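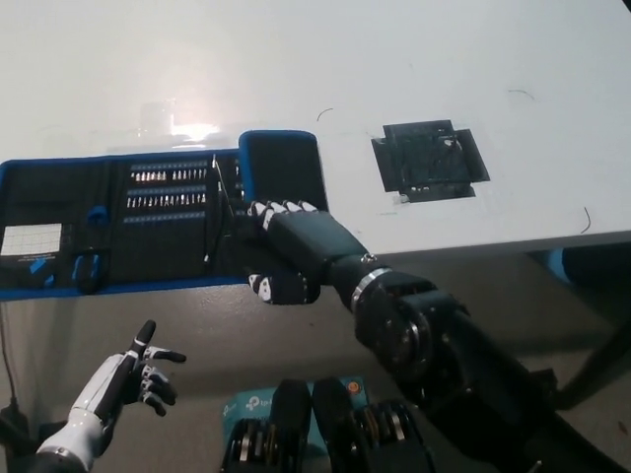
A precision bit kit opened out on a white table, with the small tools in their pockets.

I had been meaning to get over to Wumadura since April, when a reader wrote to tell me there was a woman there who fixes eyeglasses out of her front room and won't give her name to anybody with a notebook. Well, I had a notebook, and she didn't mind me, so long as I stuck to the rule. I'll just call her the repairer.

She'd put the kettle on before I had my coat off. First thing I asked was how a person ends up doing this.

"My own glasses broke," she said. "I was working in the office at Emix, I had a big meeting, and the little screw fell out in the parking lot. I was on my hands and knees for half my lunch hour! The store wanted me to leave them for a week. A week! I can't find the door without them."

So she bought a bag of 300 screws by mail and did it herself at the kitchen table. Then she did her sister's, then the neighbor's, and by the following winter people were leaving frames in her mailbox with a note rubber-banded around them.

She keeps a log in a school composition book, and she let me flip through it (the handwriting is gorgeous, by the way). Last year she did 217 pairs. Most were loose hinges and missing nose pads. One pair had been through a lawn mower.

"I told him no on that one," she said. "He left them anyway. I've still got them somewhere."

I wanted to know what she charges, because I'm nosy, and she got a bit shy about it. It's five dollars if you have it. Some folks from over in Saliba pay in eggs, and she seems to like that better.

We talked a long time about reading glasses, which she has opinions on. She thinks people should quit pushing them up on their heads. "It stretches the arms out. Then they come to me and say they're slipping. I know why they're slipping, I can see the dent in your hair!" I took mine off my head at that point and put them in my bag.

Does she ever get tired of it? She thought about that one and poured more tea.

"My eyes do. I used to go until midnight, and now I quit when it's time to start supper. But kids' glasses I'll do any time. A kid can't go to school and not see the board."

She's been asked to set up a table at the Oltimari market once things open up again, and she hasn't made up her mind. She likes it that people have to come in and sit down. I stayed nearly two hours, and on my way out she tightened my left hinge and wouldn't take the five dollars.

Posted 3 December 2020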